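Bulis library to close for flooring work, branch hours extended

7 Oct 2018

The Bulis public library will close its main reading room for three weeks this October while the floor is replaced. The front desk and the return slot on Grultcombe Road will stay open on normal hours. The children's room, which was redone last year, is not affected.

Work starts the day after the book sale ends. The contractor, Gagnon Flooring, has the room until the end of the month and plans to work from the windows toward the desk, so the public computers will be the last thing to move. Eight of them will be set up in the basement meeting room for the first part of the job. They will be off for two days when the wiring is switched over, and dates for that will be posted at the desk.

The old floor went down when the building opened and has been patched many times. Staff reported loose boards near the newspaper racks in the spring, and an inspection in the summer found that damp had reached the layer underneath along the north wall. The town had set money aside for new carpet on that side only. After the inspection it agreed to pay for the whole room, with part of the cost coming from the building fund and the rest from the sale of the old bookmobile.

Around half of the adult fiction shelves will be wrapped and left in place. The others have to be emptied. Books from those shelves, along with the large-print section and all of the travel guides, are being boxed and taken to the Odar branch, where they can be borrowed as usual. A total of 107 boxes had been packed by Friday evening. Anyone who wants a title from a wrapped shelf can ask for it at the desk, but it may take a day to get to it.

Holds will be filled from Odar whenever a copy is there. Readers who would prefer to pick up in Bulis should say so when they place the hold. The van between the two buildings will run every weekday during the closing, up from twice a week, and holds that come in on the morning run should be ready by early afternoon.

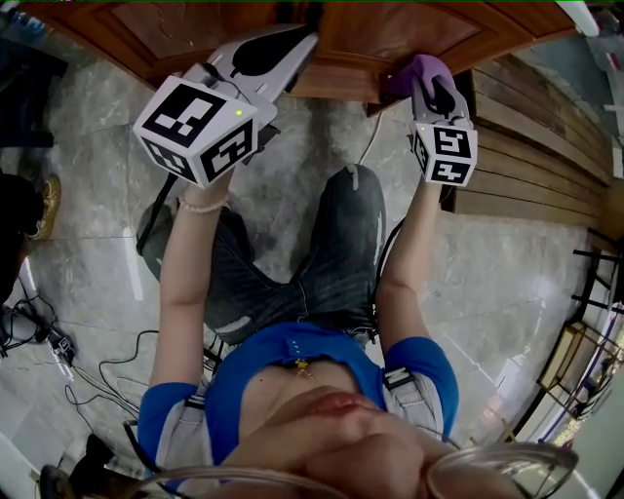 The Odar branch will keep longer hours to make up for the lost space. It will open an hour earlier on weekdays and will stay open until 8 p.m. on the three evenings when Bulis would normally be open late. Parking there is limited to the lot behind the building and the street in front of the bakery. Regular visitors to both buildings may want to get their reading glasses, or eyeglasses like the pair in the photo, looked over while they are in Odar, as the free adjustment table will be in the lobby on the second Saturday of the closing. It handles loose screws and bent arms only, and new lenses are not offered.

Most of the weekly groups have found other rooms. The morning book group will meet in the Odar branch at its usual time. The tax and benefits help desk moves to the town hall annex, on the ground floor, and people with appointments have been called. The knitting group will use the children's room after school hours – the chairs are small, and members have been told to bring a folding one if they want it. The film night is off until November.

The chess club had asked to stay in the basement but will have to share it with the computers. It will meet on its normal evening with fewer boards. Players who have signed up for the fall tournament will still be able to play all their games, though the final round may be moved to Odar if the basement is too crowded.

The book sale will go ahead as planned in the side hall. It has more stock than usual this year because the staff have used the packing as a chance to weed out worn and duplicate copies. Paperbacks are a dollar and hardcovers are two. Maps and sheet music are priced separately. Boxes left over at the end will be picked up by a reseller, and the library is not taking new donations until the floor is finished.

Loans that fall due during the closing have been given a longer date. This was done in the system for all adult cards, and borrowers do not need to call. Children's loans keep their old due dates. Late fees on items checked out before the closing will not build up while the room is shut, but fees already on a card will stay there.

The new floor will be a hard surface with carpet under the reading chairs. The library had looked at carpet for the whole room and decided against it, mostly on account of the damp. The heating pipes along the north wall will be checked while the boards are up, and a section of the wall near the racks will be replastered. If the plaster takes longer to dry than planned, the newspapers will stay in the children's room for another week and the rest of the reading room will open without them.

There will also be a small change to the layout. The study tables move away from the copier to the quieter end of the room, and the local history shelves go where the tables are now. That gives the history collection a little more shelf space, and the bound volumes of the old county paper can come up from storage. The room will have 57 seats when it opens again, the same number as before.

The entrance ramp will remain open the whole time. Some noise is expected in the mornings, mainly in the first week when the old boards come up, and the library suggests that people who need quiet use the Odar branch before noon. The restroom off the reading room will be closed, and visitors should use the one next to the children's room.

Questions can be taken at the front desk in either building. A copy of the temporary hours is posted on both doors, along with the bus times between Bulis and Odar.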